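Kilen Household Textiles Program
Progress report to the Lindik Fund, December

1. Summary

The Kilen program received its second and final instalment from the Lindik Fund at the beginning of the reporting period. The grant supports the sorting, folding and redistribution of donated clothing and bedding, and the furnishing of rooms in which the work can be done in a domestic setting. Work has proceeded in accordance with the agreed plan, with one variation to the storage budget, set out in section 4.

During the period, 2,242 garments were received. Of these, 1,134 have been folded, labelled and released to partner households. The balance is held at the Stiltadari store pending sorting by size.

2. Folding and presentation

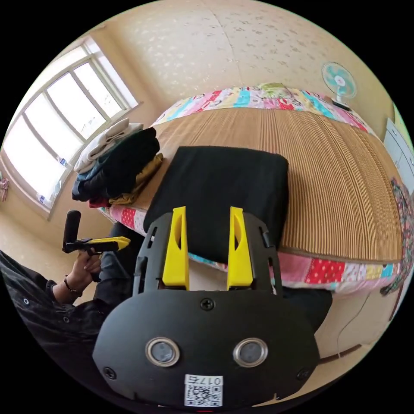
Folding is carried out to a common standard adopted at the start of the program. Each garment is laid flat, smoothed by hand, folded to a square or near-square shape and placed on a stack of similar width. Colours are mixed within a stack, as households have told us they prefer a usable assortment to a set sorted by shade. A stack with a white garment on top, then dark navy, then mustard yellow, with red at the bottom, is representative of what is released, and the black cloth lying square beside it has been folded to the same standard. Patchwork quilts are retained as coverings for the work surface, where they protect light-coloured items. The choice of room has also mattered. Good daylight from a large window makes it easier to find stains and pulled threads, and folding is now scheduled for the morning, beginning at 9:30.

Heavier fabrics remain slower to process. Corduroy and lined trousers do not hold a tight fold and must be stacked separately or placed at the base of a pile. The instruction sheet has been amended accordingly, and the revised version was issued to all 11 households taking part in the folding work.

3. Use of beds as work surfaces

The original application proposed that all folding be done at tables. In smaller homes this has not been practical, and the program now permits the use of a made bed, provided that a clean mat or cover is laid over it first. Long garments in particular benefit from the additional length.

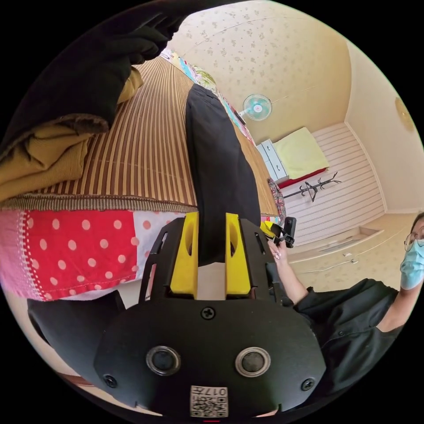

Page 2

Woven mats have proved the most satisfactory covering. They lie flat and can be shaken out between batches. The striped mat in brown, tan and beige, with its darker bound edge, is of the type now recommended, and it leaves the polka-dot bed skirt and the household's own bedding in place. Dark garments are to be kept together on one side of the mat, as black items are easily overlooked when laid over one another.

4. Variation to budget

The quotation from Valcárcel for shelving at the Stiltadari store was higher than the amount allowed. With the prior agreement of the Fund, the shortfall was met from the unspent portion of the laundering line. No further variation is sought.

5. Work remaining

The garments held in store will be sorted and released in the order in which they were received. A short guide to the care of quilts and corduroy is in draft and will be forwarded to the Fund for comment before printing. The acquittal statement will be submitted separately.

Submitted on behalf of the program by Sixten Tveit, Program Manager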